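The Ferry to Zarkport

The town of Firomville had been owed a bridge for 16 years. In its place it had a ferry, a small brown boat that carried 12 passengers to Zarkport and, on most days, 11 of them back. The twelfth usually found work there.

My aunt sold the tickets. She had inherited the job along with the hut, and she considered the bridge a personal insult, though it consisted so far of one sign.

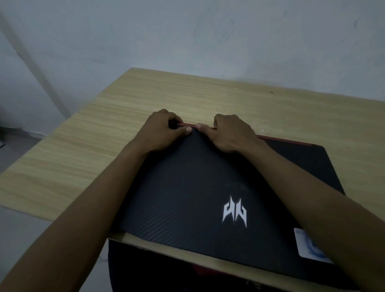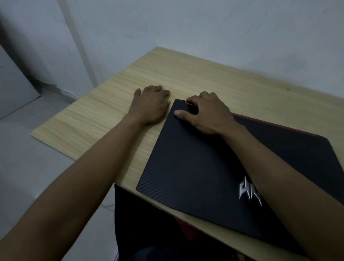
In January a letter came from the Paredes Company, who were to build the thing at last. They offered her 1,000 crowns for the hut. She wrote back that the hut was not for sale, that the roof leaked, and that she would want double.

They sent a man in good shoes. He stood on the landing and explained progress to her while the tide came in over his feet. She let him finish. Then she sold him a ticket, single, at the summer rate.

He was sick before they passed Sketon Rock. On the far side he sat on a bollard for an hour, looking back at us, and I suppose he was working out what a bridge would cost if you counted everything.

The next letter offered double. My aunt read it twice and put it under the short leg of the stove, where the previous ones were.

"They'll want to come and discuss it," she said, and went out to change the price on the board.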